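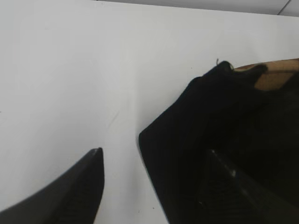
Anyone else sorting next to an arm now? What changed for you?

Garment Care & Returns > Shop Floor Talk

foldline_lenni
Joined in May, mostly lurking until now. I work returns at Lahtinen, the clothing rental side, second shift. We got our first arm on the sorting line and I have to tell somebody about it because my family is sick of hearing it!

Quick version of the job before: bins come in, you dig through them, pull one piece, shake it, check it, scan it, hang it or send it to wash. On a busy shift I handled 519 pieces. My record, and my wrists let me know for two days. The part that wears you out is the digging and pulling, over and over, with your arms down in a bin.

Now the arm does the pulling. It gets one piece at a time onto the white table and I do the checking. I still touch every garment, but I'm standing up straight when I do it. I have time to look at seams! I found more popped hems in my first few weeks of this than I did all winter. I love it, I really do.

Black stuff is the hard case, as you can see up there. Dark fingers, dark cloth, and from the wrist camera it all runs together. A bit of tan showing at the top helps me tell which way up a piece is lying. I don't know how much it helps the arm.

So who else has one? What did it do to your day?

Lenni Kuusisto, Lahtinen returns

trakel_nights
We've had two at Trakel for a while. Same feeling at first, and I still like them. One warning: watch your piece count. Ours went up a little every time someone in the office noticed we weren't tired. By the end of the summer I was checking so many that I'd stopped looking at seams again, the exact thing you're happy about. Get the number agreed on now while everybody's in a good mood.

foldline_lenni
Ugh, good point. Our lead said the target stays put until we've run 1,000 bins. I'll ask what happens at bin 1,001.

tbarros
Tiago Barros here, I do setup and line support at Pleltent. Great to see someone on the floor posting about this, and posting happy!

On the dark-on-dark thing: look at your light before you touch any settings. If it all comes from above, the table comes out nice and bright and anything black goes to a flat shape with no folds in it. We put a low lamp off to one side and the folds showed up much better. Took an afternoon. Also wipe the table at every break. Little specks and scratches on a white top don't look like much, but ours used to try to pick up lint.

hemcheck
Try to pick up LINT. I've seen ours do that and thought I was losing it. It went down for a crumb with so much confidence.

pressroom_dot
Going to be the sour one. I'm glad your wrists are better, Lenni, I mean that. But at my plant there were six of us on pulling and now there are four. The two who left weren't fired, their spots just didn't get filled. Everyone who stayed says the work is nicer, and it is. I still think about it when people say nothing was lost.

foldline_lenni
I didn't say nothing was lost, but I get why it sounded that way. We're the same headcount so far. Two of us moved over to mending, which used to get sent out. I'm one of the people asking to go next.

trakel_nights
Dot's right to bring it up and Lenni's right to be excited. Mending is a real trade, too. If they're training you, take it.

pressroom_dot
If they pay mending rate for it. Ask.

tbarros
I disagree a little with Dot on one thing. At Pleltent the pulling job was the one we could never keep filled. People lasted a month. Those were empty spots long before any arm showed up.

pressroom_dot
Maybe pay more for the pulling job then?

tbarros
Fair. Not my call, but fair.

hemcheck
Question for the people who've had theirs longer. Who clears it when it grabs two pieces at once? With us it's whoever's closest and it breaks up your whole rhythm. Trondon supposedly has one person per shift who does only that.

trakel_nights
We rotate, one hour each. You have the pause button and the clearing stick, and you don't check anything during your hour. Best change we made. It came from the floor too, the office wanted it to be the lead.

foldline_lenni
Stealing that. I cleared 100 doubles last week and every one was in the middle of checking something else. Knits are the worst, they hang on to each other.

Tiago, what kind of lamp was it? We have a clip-on in the mending room I could borrow for a shift.

tbarros
A clip-on is fine to try it out. Keep it low and put it on the side away from where you stand, or you'll be staring into it all night. Post how it goes!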